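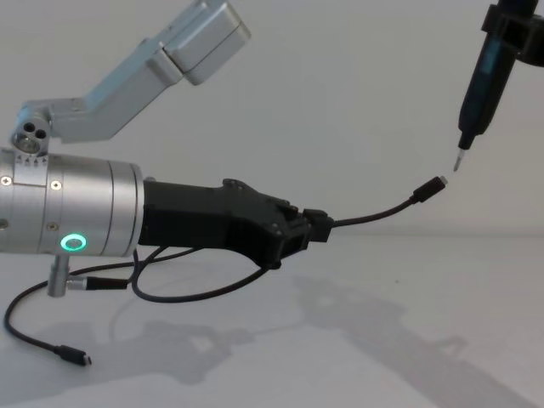 Two arms over the white table, pale gray wall behind.

I finished the back bedroom in April, and this is the write-up I promised at the end of the plaster post. It covers gray paint only. The ceiling is a separate problem and is still unresolved.

The room faces north onto Flostska Street. It has one window, a low sill, and 566 square feet of wall by my tape, including the closet return and excluding the door. The old finish was a cream eggshell over a green I have now found in every room of the house. I wanted a pale gray, flat, with as little color in it as possible.

That last requirement is harder than it sounds. Most pale grays on a store rack are built from black plus a second colorant, and the second one decides how the wall looks. With blue in the mix, a north room goes cold by late afternoon. With red oxide, it drifts pink under warm bulbs. Yellow oxide with a little black reads green next to white trim, and it was this one that caught me out in the hall nine years ago. I still see it every time I come up the stairs.

Kos, the paint counter in Trostwood, will print the tint formula on the lid if you ask before they mix. I bought samples of Wulport and of the plain number 179, which never got a name, and brushed both onto primed hardboard. Painting samples straight onto the wall doesn't work well. The old color surrounds them on all sides and shifts your reading of them. It also leaves a raised edge that shows through a flat finish later, and then you have to sand it.

I moved the boards around the room over two days and wrote down what I saw at eight in the morning, at noon and at four. Wulport was fine in the morning and slightly violet at four. 179 stayed gray at all hours, if a little dull at noon. I took 179.

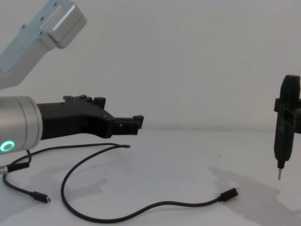 Edin Petek commented on the plaster post that flat paint in a bedroom was a mistake, and that I would be repainting behind the headboard within a year: "Go to matte with a scrub rating. You lose a little on hiding bumps and you can wipe it down." It is a reasonable objection. I tested both on a scrap of drywall with a damp cloth and a pencil mark. The matte cleaned up. The flat got a shiny patch. I still used flat, as the wall on the window side has old trowel ridges and anything with sheen picks them up. The headboard wall got matte in the same color. From the doorway I can't see the change at the corner, though I can from the bed if I look for it. 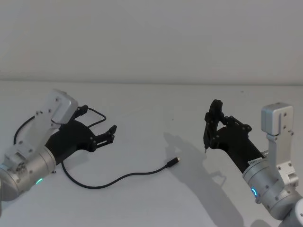 A second issue with pale gray is that one can of it never gives you one color on the wall. The value moves with distance from the window, with the floor, and with whatever is standing nearby. A gray wall behind a white tabletop shows the effect well: the paint gets a little darker just above the seam where they meet, even on a smooth, bare surface. My baseboards do something similar. For the first week I took the dark band over them for a missed second coat and went back with a lamp to check. The coverage was even. If you see a band like this, hold a dry sample board in it before you open the can again.

On application, I used a 3/8-inch nap roller and a two-inch angled brush for cutting in. The flat sets up fast, so I cut in one wall at a time and rolled it while the brushed edge was still wet. Leaving the edge for 20 minutes was too long in this room with the heat on. The first wall has a visible frame around it in low light, and it will need a third coat.
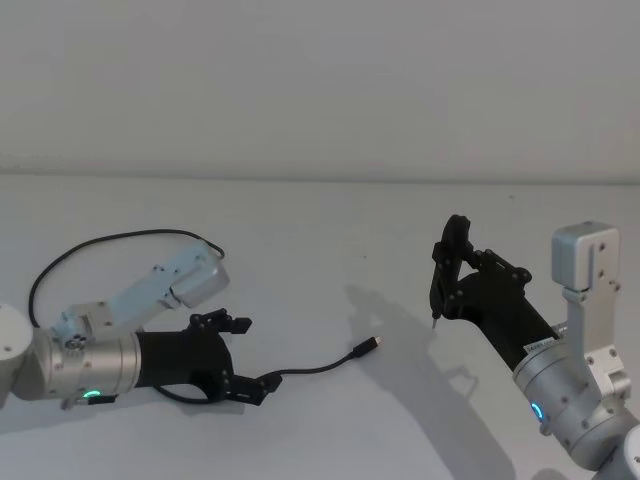 The other walls were fine with two. I let the first coat dry overnight, knocked off the nibs with a worn sanding sponge, and wiped down before the second. Both gallons of flat were poured together into one bucket before I started – the lids carried the same formula, but small differences between cans do happen, and they always land in the middle of a wall.

Lejla Radonjić lent me her extension pole, which saved most of the ladder work. I owe her a roller frame, as the threads on hers stripped.

The leftover 179 is in a glass jar with the formula copied onto the label. The window trim gets sanded next, once it is warm enough to leave the sash open all day.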